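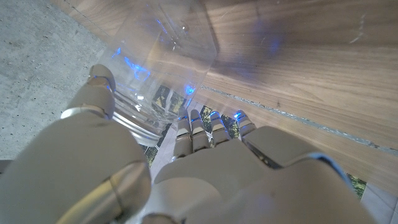
Sotbridge Community Kitchen: progress report, July

From: Mitiku Demissie
Re: Mekby grant, second payment

Sorry this is short, we're mid-move on the dry store and I'm writing between deliveries.

Where we're at

Meals out the door since the last report: 1514. Most of those went through the evening sitting, the rest were take-home packs for the Henska flats. Take-home is growing faster than we planned for. Good problem but it eats containers and fridge space.

Registered households now 329. Wait list closed for the time being, will reopen once the second fridge is in.

Cooking classes started. Five sessions done, all on cheap basics: lentils, soups, flatbread, what to do with a tired cabbage. Flatbread one ran well over time and we got told off by the hall. Fair enough. Have moved the start to 4 pm.

Money

Spent $600 on shelving and lidded tubs for the dry store. Invoice attached. Came in under what we budgeted, would like to put the leftover towards the freezer repair if you're ok with that. Need a yes in writing before I book the repairer.

Fuel is over. The Araya pickup is a longer drive than the old supplier but the veg is far better and we throw out less of it. Net result is still in our favour, figures in the spreadsheet, second tab. Ignore the first tab, it's last year's.

What hasn't gone well

Second fridge still not here. Supplier has changed the delivery date twice. I've asked for a refund option.

Allergen labels. We had a batch go out with the sesame box unticked. Picked up before anyone collected, nobody hurt, but too close. New rule is two people check every label and both initial it. Labeling sheet reprinted in larger type, colour coded.

Dishwasher is leaking agian. Towels down for now.

Next few months

Get the fridge in. Reopen the wait list. Second round of classes, this time with a kids' one in the school break. Food safety refresher for everyone on the evening roster, me included, mine has lapsed.

Need from you

Written ok on the leftover shelving money
Whether the fuel overspend needs its own variation form or just a note
A contact for teh acquittal, the old email bounces

Receipts to follow once I find the scanner cable.

Mitiku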